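Wer einem Roboter das Tragen beibringen will, braucht vor allem Geduld. Bei Vernenow in Plillholm beginnt die Schicht um acht Uhr, und sie besteht aus Kisten. Zwei Greifer fassen eine blaue Kiste am Rand, heben sie, stellen sie ab, lassen los.

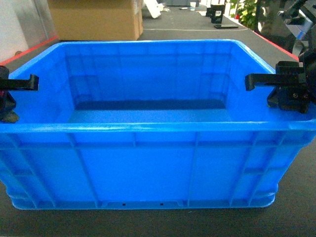

Jeder Durchgang wird als Beispiel gespeichert. Bis Juni waren es 1028, davon wurden 261 wieder aussortiert, meistens wegen eines zu späten Griffs. Das lernende System, intern Flistus genannt, soll auch kleine Korrekturen der Hand sehen, deshalb bleiben diese in der Aufnahme.
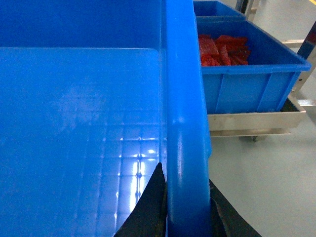

Am schwierigsten ist der Rand. Er ist dick und rund, und die Finger müssen ihn von beiden Seiten treffen. Ein Durchgang dauert etwa 40 Sekunden, nach 15 Durchgängen wird die Person an der Steuerung gewechselt. Müde Hände geben schlechte Beispiele, so lautet hier die Regel.

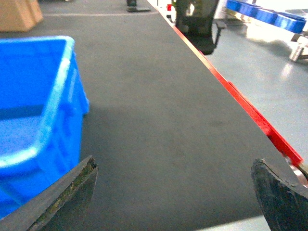 *Offene Finger über der grauen Arbeitsfläche, links die blaue Kiste.*

Im Herbst sollen andere Behälter folgen, auch solche mit Deckel.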